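장마철 살림 메모: 습기와 싸우지 않고 비기는 법

매년 이맘때면 우리 집 소금은 돌이 된다. 설탕도 따라 한다. 김은 종이였던 시절을 기억해 내고, 수건은 아무리 빨아도 지하실 냄새를 풍긴다. 십 년 넘게 이 계절을 겪으면서 내린 결론은 습기를 이길 수는 없다는 것이다. 비기는 정도면 잘한 거다. 아래는 비기는 데 도움이 된 것들을 생각나는 순서대로 적은 것이다. 체계 같은 건 없다.

소금통

쌀알을 넣으라는 말은 다들 들어 봤을 것이다. 효과가 없지는 않다. 다만 나중에 계란프라이에서 생쌀을 씹게 된다. 나는 쌀을 마른 팬에 살짝 볶은 다음 국물용 다시백에 넣고 입구를 접어서 통 바닥에 깐다. 2주에 한 번 꺼내서 다시 볶는다. 이미 굳은 소금은 마른 팬에 약한 불로 올려서 나무주걱으로 살살 부수면 돌아온다. 설탕은 절대 이렇게 하면 안 된다. 달고나가 된다. 설탕은 반대로 수분이 빠져서 굳는 경우가 많으니 식빵 한 조각을 통에 넣고 하룻밤 두는 편이 낫다. 다음 날 식빵은 과자가 되어 있고 설탕은 말랑하다. 그 식빵은 먹어도 되는데 권하지는 않겠다.

김과 과자

김은 냉동실이다. 토론 끝. 밀폐 봉투에 넣고 원래 들어 있던 방습제도 같이 넣는다. 꺼내서 바로 먹어도 얼어 있지 않다. 눅눅해진 뒤라면 전자레인지에 키친타월을 깔고 짧게 돌린 다음, 꺼내서 식을 때까지 기다린다. 뜨거울 때 집어 먹고 "여전히 눅눅한데요" 하는 사람이 우리 집에도 있다. 식어야 바삭해진다.

수건 냄새

섬유유연제를 더 붓고 싶은 마음은 이해한다. 나도 그랬다. 결과는 꽃밭에서 나는 지하실 냄새였다. 유연제는 수건에 막을 입혀서 물을 덜 먹게 만들고, 냄새는 냄새대로 남는다. 장마철에는 유연제를 빼고 과탄산소다를 푼 따뜻한 물에 담가 두었다가 세탁기에 넣는다. 물은 60도를 넘기지 않고, 담그는 시간은 30분이면 넉넉하다. 색이 진한 수건은 구석에 먼저 시험해 볼 것. 밀폐 용기에 과탄산소다와 물을 같이 넣고 뚜껑을 닫는 일은 하지 말 것. 가스가 차서 터진다. 장갑도 끼자.

널 때는 수건을 반으로 딱 접지 말고 한쪽을 길게, 한쪽을 짧게 건다. 겹치는 면적이 줄어서 마르는 속도가 눈에 띄게 다르다. 선풍기는 위에서가 아니라 아래에서 비스듬히 올려 쏜다. 에어컨 제습 기능만 믿고 방문을 활짝 열어 두면 온 집 안을 조금씩 못 말리게 되니까, 빨래방을 하나 정해서 문을 닫는 게 낫다.

신발장

신문지를 구겨 넣는 방법은 여전히 훌륭한데 요즘은 신문 구하기가 제습기 사기보다 어렵다. 택배 상자에 완충재로 딸려 오는 누런 종이를 모아 두면 된다. 나는 8장쯤은 늘 쟁여 둔다고 말하고 싶지만 사실 서랍 하나가 통째로 그 종이다. 젖은 운동화는 깔창부터 빼서 따로 세워 말린다. 깔창을 끼운 채로 종이를 채우면 종이만 고생한다. 드라이어 뜨거운 바람은 접착제를 녹이니 찬 바람으로.

숯은 예쁘다. 그 이상은 잘 모르겠다.

Kuven 제습제를 둘러싼 고백

물먹는 통 이야기를 안 할 수 없다. 나는 Kuven에서 나온 걸 쓴다. 좋아서는 아니고 동네 마트에 그것밖에 없다. 지난해에는 9개를 사서 집 안 곳곳에 놓았고, 어디에 놓았는지 잊어버렸다. 마지막 하나는 겨울에 이불장 뒤에서 물이 찰랑찰랑한 채로 발견됐다. 지금은 놓을 때마다 통에 유성펜으로 날짜를 쓰고, 냉장고 문에 자리를 적어 둔다. 이불장은 맨 아래 칸 구석이 제일 빨리 찬다. 옷장에 둘 때는 긴 코트 자락이 닿지 않는 곳이어야 한다. 그 안에 고이는 물은 그냥 물이 아니라 염화칼슘 용액이라서 가죽에 묻으면 가죽이 쪼그라든다. 흘렸다면 젖은 걸레로 여러 번 닦아 내는 수밖에 없다. 마른걸레로 한 번 훔치고 끝내면 그 자리가 계속 끈적인다.

욕실 실리콘

곰팡이 제거제를 뿌리고 문지르는 건 팔 운동이다. 키친타월을 길게 꼬아서 실리콘 위에 얹고 제거제를 적신 다음, 그 위에 랩을 덮어 놓는다. 시간은 제품 설명서를 따른다. 창문은 열고 환풍기는 돌리고, 식초나 구연산 같은 산성 세제와는 절대 같이 쓰지 않는다. 락스와 산이 만나면 염소가스가 나온다. 이건 농담으로 쓰는 문장이 아니다.

그래도 안 지워지는 검은 점은 실리콘 속까지 들어간 것이니 뜯어내고 새로 쏘는 게 빠르다. 새 실리콘은 바르기 전에 바닥을 완전히 말리는 게 거의 전부다.
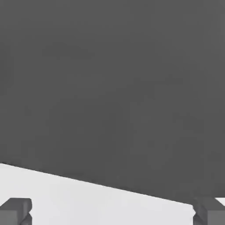 마스킹테이프는 위아래로 두 줄 붙이고, 실리콘을 쏘고, 헤라로 한 번에 쭉 민 다음 굳기 전에 떼어 낸다. 굳은 뒤에 떼면 가장자리가 같이 일어난다. 중간에 멈췄다가 다시 밀면 그 자국을 몇 년 동안 양치할 때마다 보게 된다. 우리 집에는 그런 자국이 세면대 왼쪽에 하나 있고, 이제는 정이 들었다. 하루는 물을 쓰지 않는 게 좋으니 동네 목욕탕 쉬는 날을 미리 확인해 둘 것.

도마와 나무 주걱

나무 도마는 눕혀 말리면 밑면부터 거뭇해진다. 세워라. 벽에 기대지 말고 바람이 양쪽으로 지나가게 세워라. Skonthorpe 도마 꽂이를 한동안 썼는데 비싼 값에 비해 하는 일은 책꽂이와 똑같아서, 결국 안 쓰는 철제 책꽂이로 바꿨다. 기름칠은 장마가 오기 전에, 바싹 마른 날을 골라서 한다. 축축한 나무에 기름을 바르면 습기를 안에 가둬 주는 셈이다. 올해 나는 또 때를 놓쳤고, 8월이 지나면 할 생각이다. 작년에도 그렇게 썼던 것 같다.

나무 주걱에서 냄새가 나면 굵은소금으로 문지르고 헹궈서 세워 말린다. 굵은소금이 없으면 아까 굳어 버린 그 소금을 쓰면 된다.

댓글

감자전두장
설탕통에 식빵 넣어 봤어요. 진짜 풀리네요! 그런데 남편이 그 식빵을 먹었습니다. 달다고 좋아하던데요.

옥탑빨래
수건 비대칭으로 너는 거 오늘부터 합니다. 건조대가 좀 정신 사나워 보이는 건 감수해야겠죠?

루이보스
실리콘 마스킹테이프를 다음 날 뗐던 사람입니다. 글을 일주일만 빨리 볼걸 그랬어요. 톱니 모양이 됐는데 이거 칼로 다듬어도 되나요?

글쓴이
칼로 다듬으면 더 큰 톱니가 됩니다. 경험담이에요. 거슬리면 그 구간만 걷어 내고 다시 쏘시고, 안 거슬리면 수건을 걸어서 가리세요.

느린제습기
숯은 예쁘다에서 웃었네요. 저희 집 신발장에도 예쁜 게 한 바구니 있습니다.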